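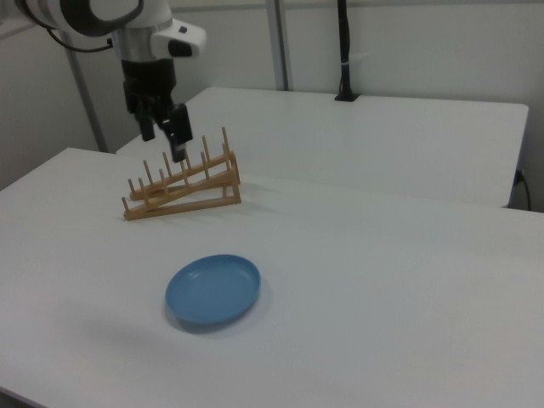 Side camera view, plate-to-rack task. Blue plate on the table, rack empty, gripper open over the rear pegs.

Kestow Rack Set

Kestow is a set of teleoperated demonstrations for a single-arm tabletop task: pick up a plate and stand it in a wooden dish rack. It was recorded to train and compare imitation policies on a placement problem with tight slots and a thin object. Version 1.1, March 27, 2024. Maintainer: Hatem Ait Ali.

Contents

Episodes recorded: 1,836
Episodes kept for training and validation: 1,362
Control rate: 12 Hz
Held-out test episodes: 95, not included in the kept count

The remaining episodes are in the folder named rejected. They have the same layout as the rest and can be loaded with the same script. Most were rejected for dropped frames or for a plate that ended up leaning across two slots. Operator hesitation alone was not a reason to reject.

Task definition

Each episode starts with the plate flat on the table and the rack empty. The operator brings the gripper to the rim, lifts, rotates the plate toward vertical and lowers it between two pegs. Any slot is allowed. An episode is marked as a success if the plate stays upright for two seconds after the fingers open and the arm has moved clear.

The rack is shifted and turned by hand between blocks of episodes. Its position is not measured. Models that need it must get it from the images.

Observations and actions

Every step stores a side camera image, joint positions, gripper opening and a timestamp. Actions are end-effector position changes in the robot base frame plus a target gripper opening. Timestamps come from the recording computer – the arm controller clock is not saved. Images are stored as captured, with no color correction or cropping.

Labels

success: true or false, set by the operator and checked by a second person
slot: index of the slot used, counted from the low end of the rack; -1 if none
regrasp: true if the plate was released and picked up again
block: identifies a run of episodes with the same rack position

In blocks recorded before the second week of March, regrasp was filled in afterward from video and is less reliable.

Known limits

The background is a plain wall and the tabletop is white, so policies trained on this set alone should not be expected to work on a cluttered counter. The gripper can hide the contact point between plate and peg from the side camera during the last part of the placement. There is no force data.

Splits

Split by block, never by episode. Neighboring episodes share a rack position, and a random split gives validation scores that are too high. The files in splits/ already follow this rule.

Related sets

Wirnetti uses the same episode format with cups in place of plates. The two can be mixed, but slot is undefined in Wirnetti and must be masked.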